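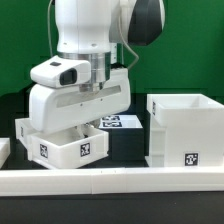
White arm and camera mount over the low table

# Red front door still streaky after 3 coats, what am I doing wrong?

**Bronisława Wilczyńska**, 2020-08-07

Hi all, first time posting in the paint section (I usually hang out in tomatoes). I'm painting my front door red and it's driving me up the wall. The door is steel, it was a dull cream color when we bought the house, and I picked a color called Redness from the Triris exterior line. Gorgeous on the chip! On the door it looks like somebody colored it in with a marker. I can see every stroke, and the cream still shows through on the raised panels when the sun hits in the afternoon.

What I did: washed it with dish soap, rinsed, let it dry overnight, then went straight in with a brush. It's satin finish. The can says recoat after four hours and I did wait that long, mostly. The second coat may have gone on a bit early because it looked like rain. I've been painting with the door hanging, since my husband doesn't trust us to get it back on the hinges and he's probably right.

I paid $47 for this can at Szulc, the hardware store by the bridge, and I'd really like not to buy another one. My sister is coming in September and I've already bragged about the door. Do I just keep going with coat after coat or do I need to sand the whole thing off and start over? Also it sticks to the weatherstripping every time I shut it, which is a whole other headache.

## porchlight_dee

Oh, red. I've been there! Red is a see-through color in a lot of paints, it's the pigment, and over cream it can take forever. You didn't ruin anything though, and please don't strip it.

What I'd do in your shoes is stop now and leave it alone for a few days. Then scuff it with 220 grit, just enough to knock down the brush ridges and take the shine off, and wipe it with a damp cloth. After that put on a gray primer. I know white sounds more logical but a medium gray under red covers so much better, my paint guy talked me into it and I was a total skeptic. I used the Brinari gray bonding primer on my own steel door, one coat, went on like yogurt and sanded nicely.

Then get yourself a little foam roller for the flat parts. Brush the grooves first, roll right over the edges while it's all still wet, and do one panel at a time before you move to the crosspieces. Don't go back and fiddle with a spot that's started to set up (this is how I got a lovely dent-looking patch right at eye level that I stare at every time I look for my keys).

And paint in the shade! If your door gets afternoon sun, be done by lunch. Hot steel dries the paint before it has time to level out, and I'd bet that's half your stroke problem.
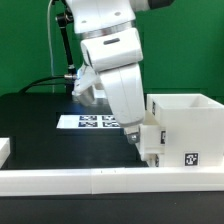

## gil_from_the_corner

Just keep adding coats. Mine took a bunch and it looks fine from the street.

## Marty W.

I'd go with Dee on the gray primer, but I wanted to say something about the sticking because she skipped it and it can wreck the job.

Dry and cured are different things. Latex feels dry in a few hours but it stays soft underneath for a good while – the can of exterior satin I've got in the garage says 28 days for a full cure. Until then, a painted edge pressed against vinyl weatherstripping will grab, and when you pull the door open you can peel off a strip. Ask me how I know.

If your weatherstripping is the kind that slides into a slot in the frame, pull it out before you paint and leave it out as long as you can stand it. If it's nailed on, dust the face of it with baby powder. A strip of wax paper over it works at night too. It looks goofy, it flaps, my wife hated it, but the paint stayed put.

One more thing on the coat you rushed before the rain. Press your thumbnail into it somewhere low where it won't show. If it leaves a dent, give it longer before you sand, or the paper will gum up and you'll roll the paint into little crumbs.

## Bronisława Wilczyńska

Thank you both! Thumbnail left a dent, so I'm waiting. Weatherstripping is the slot kind and came right out – there were dead earwigs in there, yuck. Going back to Szulc for a small can of the gray and a foam roller. Dee, did you take the knob off or just tape around it?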